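About Ekpo

We set up and look after robot cells for small shops and labs, and have done so happily for 9 years — long enough to know that a well-kept machine starts with a patient hour on Wednesday morning.

Our Skatberg cell gets its joints checked, its clamps tightened and its cables looked over before any work goes out on the table. 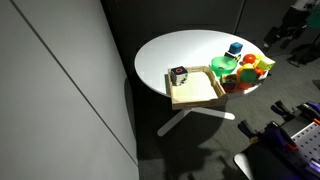

Words by the setup lead, Ekpo

The marker cube goes in the wooden tray first, and the toys wait off to the side.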